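Do stacked ring cups really need to be taken apart to clean?

dunmorrow_22
Posted in Bathroom & Storage

My sister gave me one of those bubbly cups made of fat rings on top of each other, and I keep it by the sink for combs and hair ties. It gets a gray line in the creases. The Lilico page says to "refresh regularly" and then tries to sell you a cleaning kit with 52 wipes in it. I don't believe I need a kit to wash a cup. Has anyone gotten the creases clean with normal stuff? And is it worth keeping a hairbrush in there, or does that just make it filthy faster?

Welent_skeptic
1,170 posts

Skip the kit. Dish soap, warm water, old toothbrush, two minutes. I have read 100 tips on this and most are the same tip with a new scent added. Vinegar is fine too, but I never saw it do anything soap didn't – and then your bathroom smells like salad.

Don't pull on the rings unless you know they come apart. Mine (not a Lilico, it came from a Lockwood clearance shelf) was one solid piece and I nearly cracked it finding that out.

cirkden_porch

Agree on the soap, not so sure about the toothbrush. A stiff one dulled the shine on my last cup.

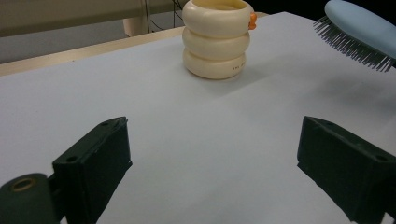 Creases are where the dust goes, and no cup shaped like that will ever be as easy as a straight one, whatever the box promises. I do mine with a soft cloth wrapped over a butter knife. On a glossy cream one like this I'd also stay off the tiny print on the bottom ring, in case it rubs away, and wipe behind the little orange tab on the top one. As for the hairbrush, I'd pull the hair out of it first and store it bristles up. Mine lives in a drawer and the cup stays clean a lot longer.

lowtide_marge

just put it in the dishwasher, top rack. mine has been through 100 times and looks the same. maybe check the bottom first

Welent_skeptic

I'd want to see that cup before I believed the 100 times part.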